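Participants wanted: indoor air and cooking practices in rental kitchens

Pruvano is recruiting households for a study of moisture and fine particle levels in kitchens of rented homes. Recruitment closes on September 24, 2022, or when all places are filled.

Background

Kitchens in older rental units are often ventilated by a single recirculating hood, an openable window, or neither. Published guidance on extraction rates assumes a ducted fan that is switched on for the whole time the stove is in use. Our earlier survey of tenants suggested that this assumption is poor. Fans are left off on account of noise, filters go uncleaned, and windows stay shut through the heating season. The present study will measure what happens in occupied kitchens over a full cooking week, once in autumn and once in January.

Who can take part

You may apply if you are 18 or older, rent your home, and cook a hot meal there at least four times a week. The kitchen may be a separate room or part of an open-plan living area. Gas, coil, ceramic and induction stoves are all eligible. We are short of households with gas stoves and would particularly like to hear from them.

You may not apply if anyone in the household smokes or vapes indoors, if the unit is due for renovation before the end of January, or if you expect to be away for more than two nights during either measurement week. Basement units are eligible provided the kitchen has its own window. Households with pets are eligible. Please list the animals on the form.

The landlord's permission is not required, as nothing is fixed to the building. Some tenants prefer to inform the landlord anyway, and we can supply a one-page letter for that purpose.

What is involved

Each household will receive two visits of 30 minutes per measurement week, one to set up and one to collect. At the first visit a field technician will place a Dristo particle counter and a humidity logger on a shelf or counter, between one and two metres from the stove and clear of direct steam. The technician will measure the room, record the type and area of any window, and test the flow rate of the hood if there is one.
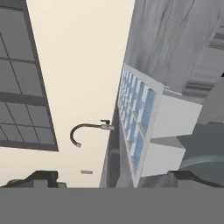 The counter draws less power than a night light and makes a low hum. It must remain plugged in and must not be moved. If a breaker trips, the unit restarts without any action from you, but we ask that you note the time in the log.

The log is a paper booklet. For each use of the stove or oven you will enter the start time, the finish time, the method (boiling, frying, baking, grilling or other), whether the fan was on and at what setting, and whether a window was open. Entries take under a minute. A phone version is available through the Jollix app for those who want it, with the same fields in the same order. Please use one or the other for the whole week. Mixed records in the pilot could not be reconciled.

Please cook as you normally would. Do not open windows more often or change your menu for our benefit. Candles, incense and humidifiers may be used, but each use should be logged.

Payment

Households completing both weeks will be paid $300, of which one third is paid after the autumn week. Payment is by electronic transfer to the person named on the consent form. Households that withdraw after the first week keep the first instalment. Parking costs and electricity are not reimbursed separately.

Data and privacy

The instruments record particle concentration, temperature, relative humidity and time. They do not record sound or pictures. Addresses are held apart from measurements and destroyed once the January data have been checked. Results will be published by building type and stove type only. You will receive a plain summary of your own readings within 18 weeks of the final visit. The summary is not a safety inspection and cannot be used as one in a tenancy dispute.

Should the technician find a gas leak or a blocked flue, we are obliged to tell you at once and to suspend measurement until it is repaired. Your place will be held.

How to apply

Complete the short form on the Husar study portal. You will need the approximate age of the building, the floor you live on, the stove type, and the number of people who regularly eat at home. Applicants will be told within two weeks whether a place is available. Those not selected may ask to go on the reserve list for the January week.

Only one application per household will be considered. Roommates should agree on one contact person before applying, and all adults in the unit must sign the consent form at the first visit.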